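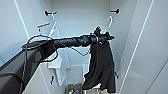
Storage of clothes in small flats was studied in Harkstead, where 74 households answered our questions in February. Most of them own a narrow closet without a rail, and garments are kept one behind another. In the closet of Figure 3 the hangers are instead put on two small black hooks, fixed at the same height on the back wall. A long dark garment needs much free space under such hooks, and this was the most frequent complaint.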